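Buy It Once? Notes for the August talk
Speaker: Adaeze Akpan
Yousafzai Room, 7:00 p.m., doors 6:45

Start without the title slide. Ask for hands: who has bought something in the past year that was sold as the last one they'd ever need? Then: who already owned one? Wait for the laugh, move on.

Opening claim, say it slowly. "Lifetime" is a word with no agreed length. I've read a lot of warranty cards this summer and I still can't tell you whose lifetime is meant. Some cards say the original buyer's. Some say the product's, so when it breaks, its lifetime is over and so is the warranty. Read the Plakum card out loud, the whole second paragraph, don't paraphrase it. It takes under a minute and it does the work for me.

Then the Drandico catalog. 168 items in the kitchen section, 93 of them described as heirloom, forever, lifetime or "for generations." I counted twice. The company opened six years ago. Leave a pause there. Don't be snide about Drandico, I like their dish towels.

Where do the claims come from? Three places I could find.

Lab testing. Real, sometimes, but ask what was tested. A hinge opened 500 times sounds like a lot until you work out how often you open the trash can. If people want to do the arithmetic, let them, it's more fun than me doing it.

Reviews. The bulk of them seem to be written in the first week, when everything is good. I went through 200 reviews of one pan and found four from people who said they'd owned it more than a year. Two of those four were unhappy. I would not build anything on four people and neither should you. (Someone will say "but that's half!" Be ready.)

Grandma. The strongest one and the one I trust least. Everybody has a skillet or a spoon that came down from somebody. We don't have the ones that cracked in 1962 and went in the garbage. What's left in the drawer is the stuff that lasted, so of course old things look tougher. Spend time here. If they take one thing home it should be this.

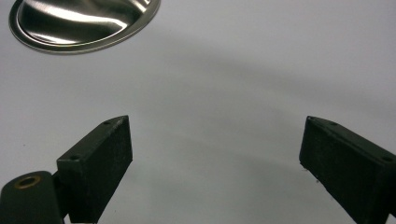
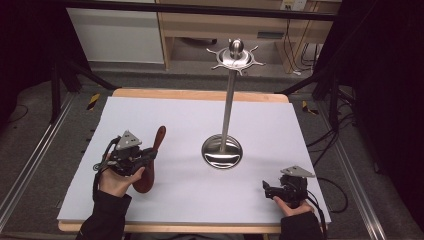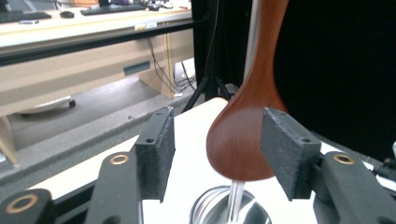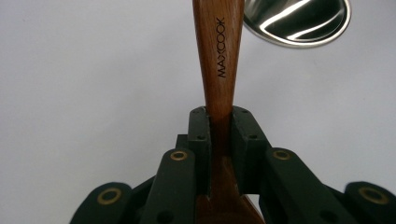
Navport Adult Learning, Home and Consumer Studies Department

Second half: materials.

Stainless steel. People hear "stainless" as "nothing will ever happen to it." It resists rust, it isn't immune. Leave it in salt water and see. The shine also tells you very little, because a polish can go on good steel or poor steel. Look at where parts join. A rack or stand with a post in the middle will usually wobble at the bottom of the post before anything else goes wrong, so grab it and twist, in the store, in front of everyone.

Wood. Expect an argument from the front row, there is always a woodworker. My position: a wooden spoon is a cheap, good tool that wears out, and that's fine. Oil it if you enjoy oiling things. I have not seen convincing evidence that the expensive oil beats the cheap one. A name stamped on a handle tells you who wanted their name on a handle.

Nonstick. Skip if past 7:40. Short version: no coating is forever, stop asking it to be.

Cost per use. I used to teach this and I've cooled on it. You divide the price by the number of times you'll use the thing, and you get to make up the second number! I once talked myself into a stand mixer at pennies a loaf. I have baked perhaps nine loaves. Show them the sum anyway, then show it again with an honest guess.

What I'd do instead. Ask the seller what part fails first. A good one will know. Ask whether you can buy that part. Keep the receipt in an envelope, paper, since the ink on some of them fades in light. Wait two weeks before replacing anything that still works.

Likely questions
Is expensive ever worth it? Yes, for knives, in my view, up to a point. I can't say where the point is.
Aren't old things better made? See Grandma. Some are. Don't get dragged into toasters.
Which brand do you recommend? None. They'll be annoyed.
Do companies honor lifetime warranties? Some do, without fuss. Ask the room, collect stories, but remind them these are stories.

Handout: single page, both sides, Plakum card on the back with my underlining. Put leftovers by the coat rack.

Projector remote needs AAA batteries, bring my own.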